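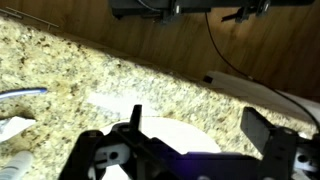 Re: Limescale on worktops, again

I have now tried everything the list suggested for hard water in Hendness, and the kettle is still winning. Lemon juice I would keep well away from the stone. Ours is speckled granite, all beige and cream and grey and brown, and the great virtue of speckle is that it hides chalky rings until the light falls on it, at which point you see every one of them back to last October. Warm water, a drop of washing-up liquid and a dry cloth did as well as the Guvava paste, which cost me almost 15 pounds and smells like a swimming bath.

On 9 October, a member in Stullby wrote:
> We moved 2 streets and the water got worse. Is a softener
> worth it, or do I just descale the kettle every week and
> stop looking at the taps? Also, does softened water taste
> salty? My neighbour says it does, but he says that about
> most things.

We looked into one. The quote came with a brochure, a free pen and a long paragraph about Na, meaning sodium, which I read twice before ringing my sister. Ours would leave the kitchen cold tap on hard water, so the tea stays as it is, scum and all.
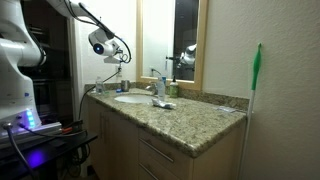

Wall socket just above the worktop, bathroom vanity.

Do measure the cupboard before you order. Mine is 100 mm too narrow, and the pipes are in the wrong corner. I am back to the kettle and a bag of citric acid. If anyone has fitted one of the slim ones, I'd like to hear how noisy it is at night.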